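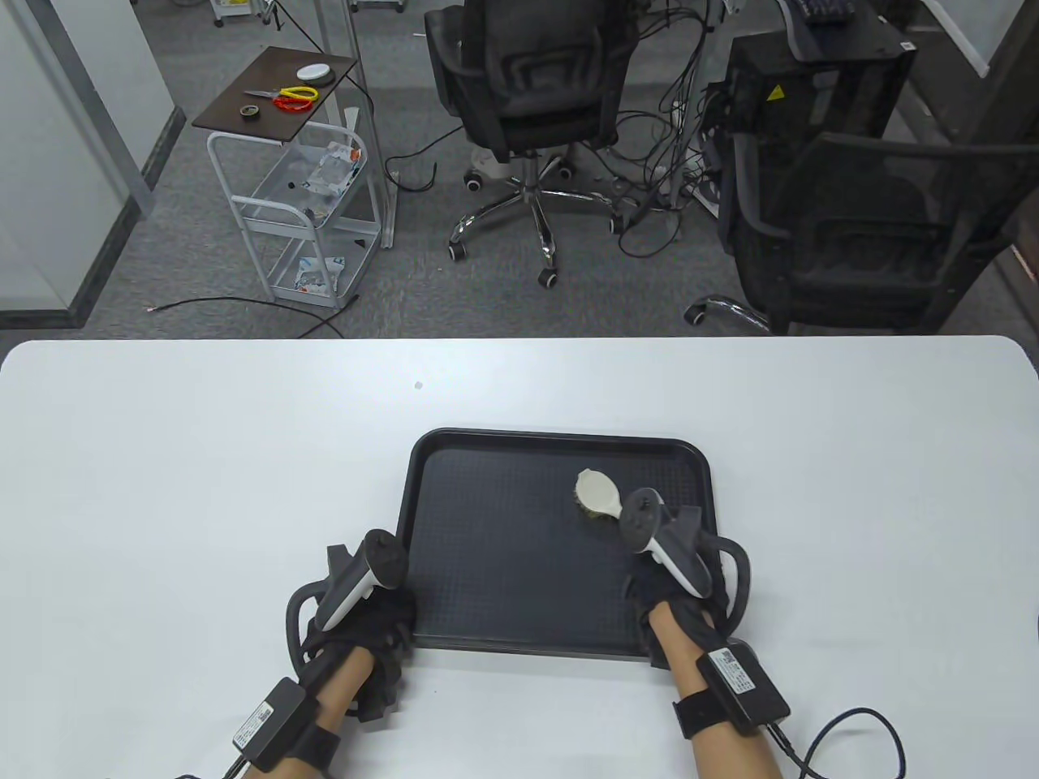 Yu-ting Su: wait, you're storing potatoes in a second-floor apartment? mine sprouted by Thanksgiving and I have a real basement

Threads > Garden > Potatoes, year two
Latest Popular Saved Log in

Yes, second floor! The hall closet on the north wall stays pretty cool once the heat is off in there, and last year's lasted well into December. I'm hoping for longer this time (we eat a lot of potatoes).

2/ Final haul from the Prirbridge plot was 59 pounds off one long row. I planted way too close together again and still got more than last year, so I've learned nothing about spacing.

3/ The red ones did best. The yellow ones got scab, all of them, which I blame on the wood ash I threw down in spring because somebody on a forum sounded very sure of himself. 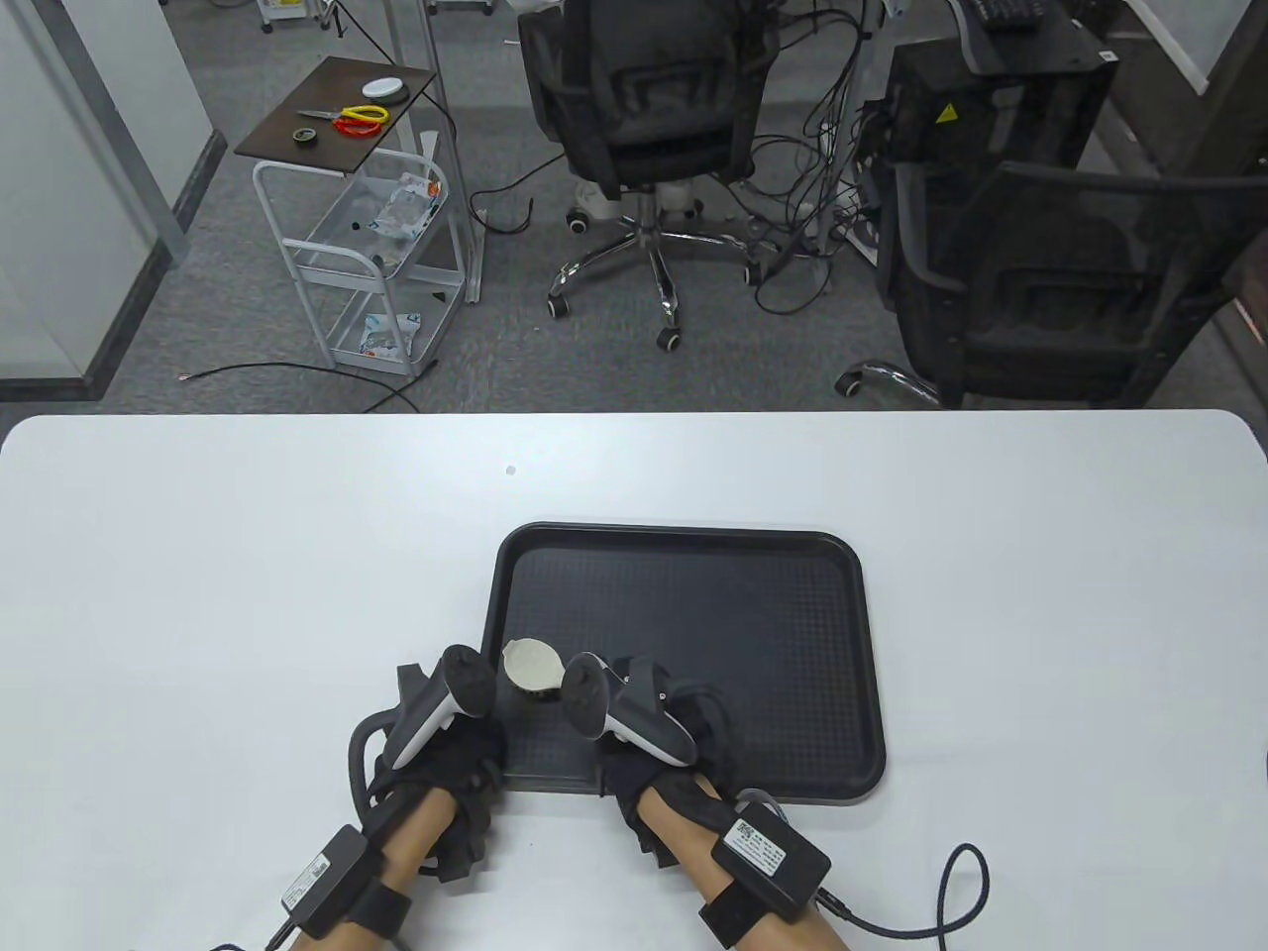
Scab is only skin deep, peel them and eat them first – Tomás Esteves, and he's right, I made soup with the ugliest ones last night and it was great. Leeks, too much butter, no regrets.

4/ Curing: I spread them on newspaper in the dark for two weeks. Last year I skipped that and the skins rubbed right off in my hand. Two weeks of stepping over potatoes, but okay.

5/ Please don't wash them before you put them away. Let the dirt dry and most of it falls off by itself.

This site uses cookies to remember your settings. Accept Manage 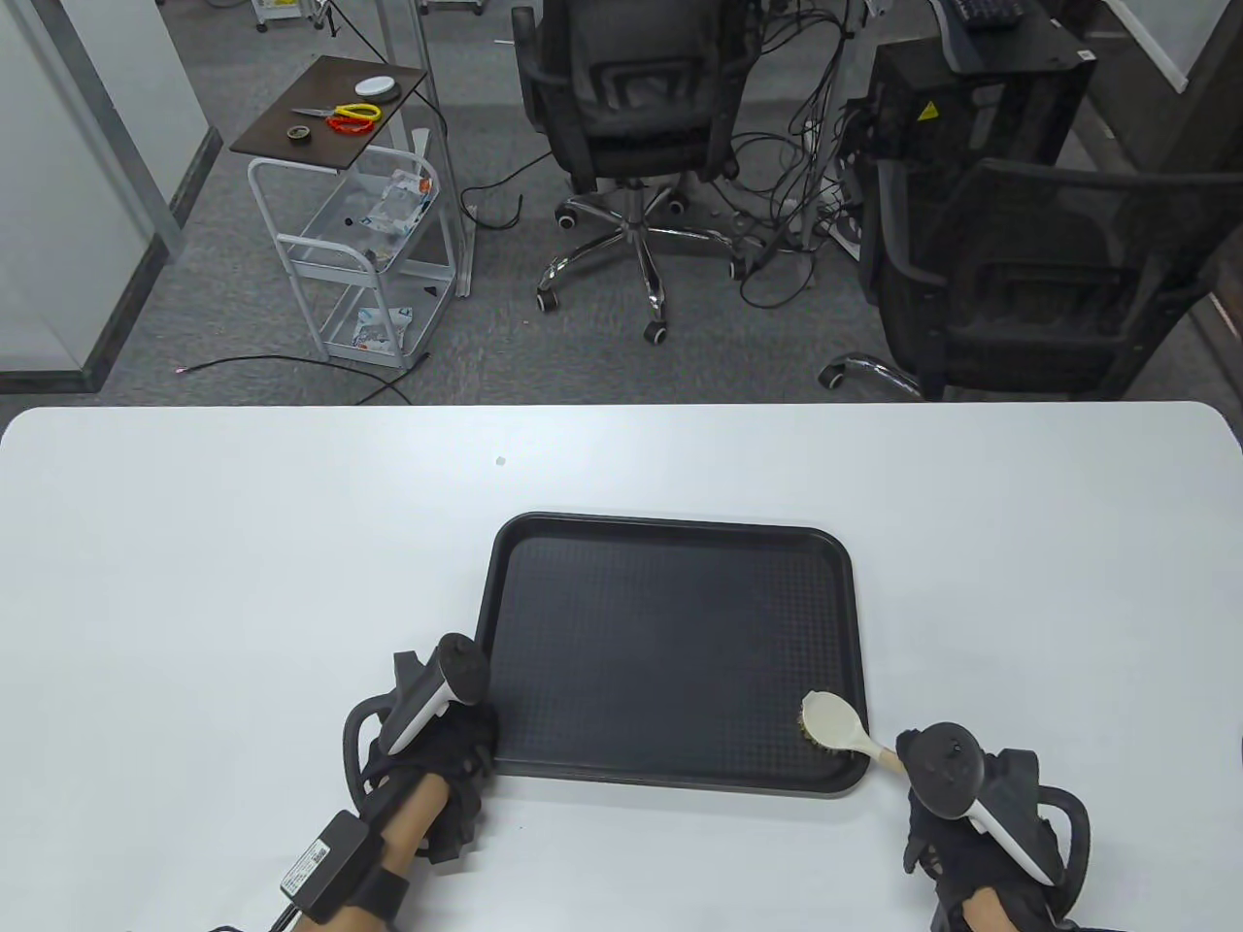 6/ For the dirt that won't fall off potatoes, go easy, the skins nick if you scrub. A small brush with an oval head and a slim handle, like the cream one resting over the corner of the tray, is about the size I'd reach for. Big stiff scrubbers are for the sink on the day you cook.

7/ Paper bags, tops folded loosely, onions in a totally different room. Next year I'm trying the late variety the Grestham seed swap had, if there are any left by the time I get there.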